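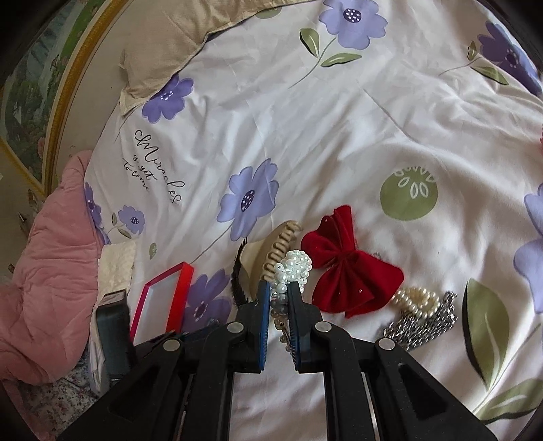 Wael Kabbaj

Sorting hair accessories and small jewelry on the bed

Hair clips, bows, brushes and necklaces tend to end up in the same drawer, and after a few months they come out of it in one lump. Sorting them takes one evening if you have a flat surface and a few small containers. I do mine on the bed. A bedsheet keeps beads from rolling, and a dropped pearl doesn't bounce under the dresser the way it does from a table. My sheet is white with purple flowers and green leaves, and cream pearls are still easy to find on it. A very busy dark print would be harder.

What you need

A clean sheet, pulled tight
A divided tray or a few shallow boxes
Small zip bags for chains
A soft dry cloth
A blunt needle or a wooden toothpick for knots
Tissue paper

I use a Grurnero drawer tray with removable dividers. An egg carton will do the same job for the small pieces.

Step 1. Empty everything out

Tip the drawer out slowly, close to the sheet. If something is tangled, let it come out as a tangle and leave it alone for now. Pulling at this stage is how strings break. Run your hand along the bottom of the drawer for loose beads and put them in a cup.

Step 2. Lift out the hard pieces

Start with anything stiff: claw clips, combs, brushes. These are what the softer things catch on. A claw clip with curled teeth will hook a chain easily, so squeeze it fully open before you lift it away. Check brush bristles too. Short stiff bristles pull threads in velvet, and a brush should never be stored against a bow.

Clean the hair out of brushes now. Wipe plastic clips with a damp cloth and set them on a towel until they are dry.

Step 3. Move the beaded pieces

Pick up beaded accessories by the thickest part of the cluster. If there is a thinner tail of beads hanging from it, support that with your other hand — the weight on a thin strand is hard on old thread. Lay each piece flat and look along the string. If you can see bare thread between beads that used to touch, put the piece aside for restringing and don't wear it until that is done.

Imitation pearls have a coating that scratches. Keep them away from metal chain. In my pile there was a coiled cream strand resting right against a heap of silver chain, and that is the first pair to separate.

Step 4. Untangle the chains

Find a loose end and open any clasp. Lay the chain out on the sheet and work from the loose end toward the middle. Twisted links will often sit in tight rows and look knotted when they are only packed together, so spread them with your fingertips before you reach for the needle.

For a real knot, push the tip of the needle into the center and wiggle it until the loops widen. Allow ten minutes per knot. If it hasn't moved by then, go on to another one and come back. I had a thin chain last March that needed two evenings.

Step 5. Bows and fabric

Velvet marks when it is pressed. My deep red bow has a gathered knot and pleated tails, and the tails crease if anything heavy sits on them. Smooth the tails down, tuck a little tissue inside each loop and store it on its side or flat with nothing on top. Brush dust off in the direction of the nap. Bows with metal clips on the back should be checked for rust, which stains.

Step 6. Put it away

Heavy plastic clips in the deepest section. Brushes in a separate drawer or a cup. Beaded pieces one to a compartment, coiled loosely. Chains in zip bags, with the clasp left outside the seal so the chain can't fold over on itself. Bows go in last, on top.

If you have glued a bead back on, leave the piece out for 72 hours before it goes in the tray. The Ostmont craft glue I use feels hard much sooner than that, but I have had beads slide when I put things away the next day.

Necklaces you wear every week don't need to go back in a drawer at all. I put up a Wieczorek hook rail inside the closet door, with three hooks, and that has been enough for the everyday ones.

Keeping it that way

Put clips back closed. Fasten every clasp before a necklace goes down. Pick loose beads out of the cup and match them to their strings before you forget which is which. I go through the tray every 3 months, and it takes 2 or 3 songs on the radio to finish.

Updated 3 July 2021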